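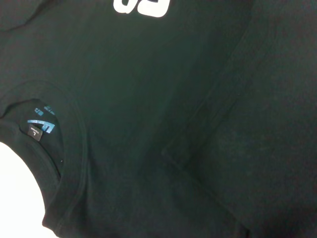

Hurum held its open day in Skeltby in October, and I went up on the morning train. The building is a former dairy on the edge of town, a short walk from the station if you take the underpass. Doors opened at 10 a.m. Entry was free, and coats and bags went on a rail by the stairs.

Hurum takes in unsold and returned clothing from shops, sorts it, folds it and sends it out again. Most of it is T-shirts. The rest is sweatshirts, with some children's wear in a separate room that was closed for painting. The company handles 900 garments on a normal day, according to the sheet handed out at the door.

Receiving

The tour starts at the loading bay. Cartons come in on pallets and are opened by hand with a short hooked knife. Shirts that arrive in plastic are taken out of it, and the plastic goes into a baler at the back. The baler was switched off during visits, so we only got to look at it.

Sorting is by size first and color second. I had expected the other way around. Our guide explained that orders are placed by size, and that a shop will usually accept a mixed box of colors if the sizes are right. Black is the exception. It gets its own shelf, because lint from the lighter cotton shows on it.

Folding

The folding room is upstairs, and it was the part I had come for. We spent more time there than anywhere else. The work is done on white tables, which make dark shirts easy to see but are less helpful with white ones. For those they keep a gray mat.

The house fold is a simple one. The shirt goes face down, the sides come in toward the middle, the sleeves are laid back along the body, and the hem is brought up to the collar. The finished packet has the collar at the top and the print facing out. Before any of that the shirt has to be laid out flat with the sleeves pulled clear, and this takes longer than the folding. Jersey creeps. If one shoulder is crooked at the start, the packet comes out crooked too.

Shirts with a large print are supposed to be folded so the word isn't creased through the middle. A black one with FREE! across it in rounded off-white capitals was lying face up, with the end of the word partly caught in a fold.
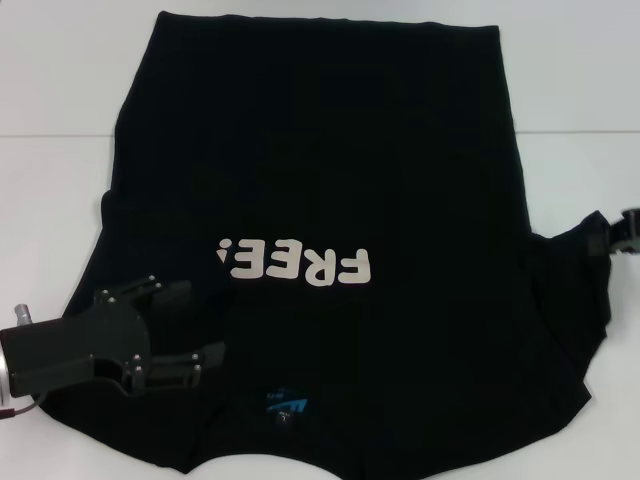
Packing and the size check

Folded shirts go 66 to a carton, or 100 if they are children's sizes. Each packet is checked against the label inside the neck before it goes in. Some brands use a sewn tag, others print directly on the fabric, and plenty do both. Printed sizes are harder to read after a few washes, so returned shirts with a faded print are measured across the chest.

The cartons are made by Odier and come flat. Visitors could try putting one together. Mine held.

Getting there and food

Coffee and buns were in the old boiler room. There was a line from noon on. The last tour left at 2 p.m. and was full, so go early if they do it again next year. There is no elevator to the folding room. Parking is on the street behind the building.

Recent visits
A cork factory near Cáceres
Button and zipper fair, spring edition
Two days at a wool mill
Skeltby harbor market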